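# La ludoteca municipal de Groltedthorpe reabre con una sala de clasificación y mesas nuevas

La ludoteca municipal de Groltedthorpe volvió a abrir en marzo después de 11 semanas de obras. El cambio principal está al fondo del local, donde el antiguo almacén se ha convertido en una sala dedicada a revisar, clasificar y guardar los juguetes y materiales que se prestan a las familias y a las escuelas infantiles del municipio.

Hasta ahora ese trabajo se hacía en el mostrador de la entrada, entre una devolución y la siguiente. Las piezas sueltas se acumulaban en bolsas y a menudo tardaban semanas en volver a su lote. Según la responsable del servicio, Dorota Laskowska, en el último recuento anterior al cierre había 191 piezas sin asignar, entre frutas de juguete, pelotas, bloques, cuerdas y fichas de juegos de mesa.

«Teníamos lotes completos parados por una sola pieza. La pieza estaba en el edificio, pero en una bolsa que llevaba meses sin abrirse», explicó Laskowska durante la presentación de la sala.

El proyecto ha costado menos de lo previsto en el presupuesto municipal, que incluía también el cambio del suelo de la zona de juego. El suelo se ha dejado para una segunda fase, todavía sin fecha. El mobiliario lo ha suministrado la empresa Bavomon y las estanterías, que llegaron con retraso, son de Jokotix. Dos de los módulos tuvieron que devolverse por un error en la altura y se sustituyeron pocos días antes de la apertura.

La sala se organiza en torno a las mesas de clasificación. Las piezas devueltas se sacan de su bolsa, se revisan a la vista y se reparten en cubetas de plástico según el tipo de material: alimentos de juguete por un lado, pelotas por otro, piezas de madera en una tercera. Cuando una cubeta se llena, pasa a la estantería correspondiente y se coloca otra vacía en su lugar.

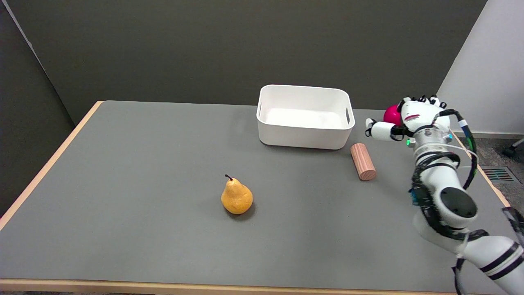

El sistema anterior agrupaba los objetos por el juego al que pertenecían, lo que obligaba a conocer de memoria el contenido de cada lote. Con la clasificación por tipos, cualquier persona del equipo puede empezar el trabajo y otra puede terminarlo. El segundo paso, el de volver a montar los lotes, se hace por la tarde con las fichas de contenido delante.

Krishnamoorthy Panicker, técnico de la ludoteca, es quien ha redactado las nuevas fichas. Cada una incluye la lista de piezas, el color cuando hay varias iguales y una nota sobre los repuestos disponibles. Panicker ha completado ya las fichas de 23 lotes, todos ellos de uso frecuente en las escuelas infantiles, y calcula que el resto estará listo antes del verano.

«Una pelota rosa y una pelota roja parecen lo mismo hasta que una maestra abre la caja y le falta la que usa para la actividad de colores», dijo Panicker. «Ahora está escrito y no hay que discutirlo».

Las fichas se guardan en una carpeta en la propia sala y se entregará una copia con cada préstamo. La ludoteca pide a las familias que la usen para comprobar el contenido antes de la devolución y que marquen con una cruz lo que falte o esté dañado. No habrá sanción por las piezas perdidas si se avisa en el momento de devolver el lote - hasta ahora se descontaba un préstamo del carné -, aunque sí se mantiene el límite de dos lotes por familia.

También cambia la revisión de los materiales de madera. Los cilindros, bloques y anillas se comprobarán uno a uno para detectar astillas o grietas, y las piezas que no pasen la revisión se lijarán o se retirarán. El taller de carpintería Kılıçarslan, situado en la misma calle, se ha ofrecido a reparar las que tengan arreglo y a fabricar repuestos para los juegos que ya no se venden. El acuerdo es por un año y puede prorrogarse.

Los juguetes de plástico y las frutas de imitación se lavan aparte, en la pila instalada junto a la puerta del patio. La pila era una petición antigua del equipo, que hasta el cierre usaba la del baño. Los materiales de tela seguirán enviándose a la lavandería municipal.

Durante las dos primeras semanas, la ludoteca atenderá solo devoluciones por la mañana y préstamos por la tarde, a partir de las cuatro y media. Después recuperará el horario habitual, con ambos servicios durante toda la jornada. Las escuelas que tengan lotes pendientes desde antes de las obras pueden entregarlos sin cita previa, y los que estén incompletos se admitirán igualmente.

La sala de clasificación no estará abierta al público de forma general, pero se han previsto visitas para grupos escolares a partir de los cuatro años. En ellas, los niños podrán separar un lote mezclado con ayuda del personal y volver a guardarlo en su sitio. Las peticiones de visita se recogen en el mostrador y por teléfono, y tendrán prioridad los centros del municipio.

La ludoteca acepta además donaciones de juguetes en buen estado. Por falta de espacio no se recogerán peluches, puzles incompletos ni aparatos con pilas. Sí hacen falta cubetas con asas de tamaño mediano, pelotas de colores lisos y alimentos de juguete, que son los materiales que más se desgastan con el préstamo a las escuelas.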